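A winter of hedgehogs, geese and one very old cat
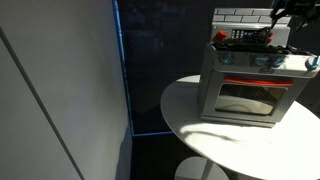

A toy oven with a red knob, on a round white table.

Juraj Rusnák answers the phone at the Skusmont animal shelter with his surname and then waits. He has run the place for 17 years. Before that he drove a delivery van, and he says the two jobs have more in common than people think, as both involve a lot of lifting and a lot of being told you have come at the wrong time.

We met in the shelter's kitchen at seven in the morning, before the first feed. He had agreed to an hour, which he extended twice, once to let a vet in and once to look for a missing towel.

The shelter takes dogs and cats from the town and from the villages up towards Plosen, but the past winter brought a good many animals that belonged in neither category. There were hedgehogs, mostly underweight youngsters from late litters. There was a pair of domestic geese left in a crate by the gate. There was a tortoise whose owner had gone into hospital and had not told anyone there was a tortoise.

"People ring us because we are in the phone book under animals," Rusnák says. "We can't say we only do the ones with leads. Well, we can say it, and I have said it, and then they come anyway with a box."

The hedgehogs were the main work. At the highest point there were 48 of them in the back building, each in its own pen, since hedgehogs kept together will fight and pass on lungworm. Each had to be weighed every morning and its pen lined with fresh newspaper. The local paper gives the shelter its unsold copies, and when that ran short in January a school collected more.

"You weigh them, you write it down, you clean, you feed, and by then the first one has turned his bowl over," he says. "It's not complicated work. It just doesn't stop."

I asked whether he thought the public understood what to do with a hedgehog found in the cold. He said the bread and milk advice was finally dying out, though he still hears it from people his own age. Milk gives them diarrhoea. He would like people to offer meaty cat food and a shallow dish of water, and to telephone before moving the animal unless it is out in daylight, in which case it should go into a high-sided box with a warm water bottle wrapped in a cloth.

"And please, a lid," he says. "They climb. I have had one behind a washing machine for two days."

The cat of the title is called Calberg, after the street where she was found. She is thought to be 19 or 20. Her owner died in November and a neighbour fed her on the step for several weeks before calling. She arrived with poor kidneys, four teeth and a coat so matted that it had to be shaved down one side.

Rusnák did not expect her to be rehomed. Old cats usually wait longest, and those on a special diet longer still. She was put in the office, where it is quiet and there is a radiator, and her card went up on the board with the rest.

The person who asked for her was Jaanus Eglītis, a retired piano tuner who had come in to hand over a bag of blankets. He is a tall man with a careful way of talking, and he joined us in the kitchen at half past eight, having been told by Rusnák that there would be coffee.

"I wasn't looking for a cat," Eglītis says. "My wife was allergic and we never had one. I came with the blankets and the door to the office was open. She was asleep on a file. I asked how old she was and he told me, and I thought, well, I'm 76 myself."

He went home and thought about it for a week. He rang twice with questions: how often the tablets had to be given, whether she could manage stairs, and what would happen to her if he fell ill. The last one impressed Rusnák, who says it ought to be on the form and now is.

The answer was that the shelter would take her back at any time. It offers the same to anyone over 70 who adopts one of its older animals, and it also pays for prescription food and routine vet visits for the rest of the animal's life. The scheme has been running for three years. It costs less than keeping the animals in pens, Rusnák says, but it needs a separate pot of money, and that pot was empty by Christmas.

A collection in the town over the new year brought in 3,059 euros. Part of it came from a bakery that sold biscuits at the till, and part from the Asfaw garage on the ring road, which gave a day's takings from its car wash. Rusnák expects it to last until autumn.

"It's not a fortune, one operation can eat a big piece of it," he says. "But I can say yes to the next person who asks, and in December I couldn't."

Calberg went home with Eglītis in February. She spent the first two nights under a chest of drawers and came out on the third for boiled chicken. She has her tablets crushed in fish paste, morning and evening. He tried hiding them whole in a piece of cheese and found them later in his slipper.

"She's not a lap cat," he says. "She sits next to you. If you move, she complains. She has about five places in the flat and goes round them through the day, following the sun mostly. I've put a box by the sofa so she doesn't have to jump."

He doesn't like to be told he has done something kind. He says the flat had been too quiet and that she snores.

Most of the hedgehogs are due to be released from the end of March, as long as the nights stay above freezing. They go back close to where they were found, or to gardens where the owners have agreed to leave a gap in the fence and keep off the slug pellets. Rusnák has a list of suitable gardens but would like more, particularly on the Plosen side, where there is less traffic.

The geese have gone to a smallholding. The tortoise is back with its owner, who is out of hospital and has written the shelter's number on the lid of its box.

The towel was found in the dryer. By the time I left, a woman was at the gate with a shoebox, and Rusnák was asking her through the bars whether it had a lid.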